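Progress report on the play corner fund, second period

Prepared by Reda Ouali for the Bernent small grants desk

You asked for a frank account of how the money is being spent and whether the pretend-play corner at the Trasanska center is doing what the application said it would. My short answer is that the furniture is fine and the claims made for it still need work.

Spending first. The play kitchen was the largest purchase and came in at $532, against a budget line that had left out delivery. Plates, pots and utensils came to another $211. That leaves $50 in the line, which I would like to hold back. The Hukent catalog offers a set of pretend food at just that price, and I have been urged more than once to order it. I don't see the case yet. We have no record of children running short of things to cook, and I'd sooner keep the money for replacement parts.

The application promised "rich language and early numeracy outcomes." I have read the session notes twice and can't find much that would count as either. Staff write that children were "engaged" or "very engaged," which tells me they liked it. It doesn't tell me whether a four-year-old who couldn't follow a two-step instruction in the fall can follow one now. 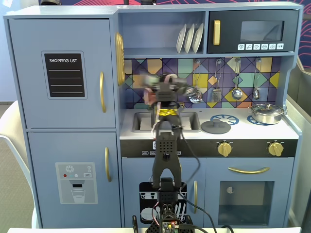
TRASANSKA, February

The kitchen is set up with its plates on the open shelf over the sink and the utensils on the rail. I had doubts about the rail. Ladles and a slotted spatula on display look good to adults, and I suspect adults are who the arrangement was chosen for. Staff disagree, and say that hanging things back up is the one tidying job children take to without being asked. I'd like to see that written down over several weeks before it goes into anything we publish.

The shopping list on the upper refrigerator door was mentioned in the application as a "literacy feature." It is a heading with four lines under it. If a member of staff sits down and makes up a list with a child, some literacy may come of it. Left alone it is decoration. The same goes for the water dispenser on the door below, which is a decal.

I have fewer complaints about the sink and stovetop. The basin is recessed, so there is somewhere to put things, and the lidded pot gives children a reason to match a top to a bottom.

Vītola, our sister site, has asked for the same kitchen. I recommend waiting until we have one full period of notes that say what children did.

For the next report I have asked staff for 2 things: a dated line for each session on what was said or sorted, and a note of anything broken or missing. The first batch is due to me at the end of the month, and I will forward it as it stands.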